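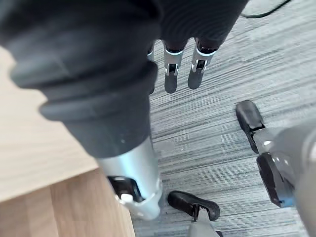 Pale top, faint grain, carpet alongside

Keeping a blond wood table blond?

clurkefan16
I finally have my Clurkemow table in the den and I love it so much! It's such a light, quiet color, and the grain is so soft you almost have to look for it. The seller at Trekside told me the top was left unfinished, so now I have to put something on it before the kids get at it with markers. What keeps it this pale? I had a pine desk once that went orange in 2 years and I never forgave it.

Also it lives on carpet, so any advice on doing the job in place would be great. It's heavy and the den door is narrow – I'd rather not go through that again.

oldplane
Congrats, those are lovely tables! Water-based matte poly, three thin coats, sand lightly between them with something fine. It goes on milky and dries clear. I did my daughter's desk that way and it still looks like bare wood.

maple_and_mud
Going to disagree with oldplane. Poly on a tabletop is fine until the first deep scratch, and then you're stripping the whole thing. I'd use a hardwax oil with a bit of white pigment. Hasby makes one, and you can patch a bad spot in an evening without touching the rest. Try it on the underside first and look at it in daylight.

oldplane
Patch it every evening, you mean! With kids and markers I'd still go with poly. Marker wipes off if you get there quickly.

maple_and_mud
I've had oil on mine through two teenagers and a puppy. Twice a year with a rag, that's all.

clurkefan16
Ha, I'm leaning toward the oil because the pine desk had some kind of shiny finish and I hated how it felt under my hands. Does the white stuff hide the grain? There isn't much of it to begin with and I want to keep every line.

Rizwan Chaudhry
One coat won't hide it if you wipe it back well, always along the grain. Two coats and it starts to look a little chalky, at least on mine. For the carpet, get a plastic-backed canvas drop cloth. The thin plastic sheets slide around on carpet and you end up kneeling on a wrinkle full of oil. Cheema Hardware had canvas ones for 16 dollars in September. And lay the oily rags out flat outside to dry, please, never balled up in the trash!

oldplane
Seconding the rags. Fine, try the oil, but put a sample of each on the underside and let it sit a week before you pick.

clurkefan16
Deal! Two patches under the far end tonight, one of each. I'll post again once they've had their week – so excited!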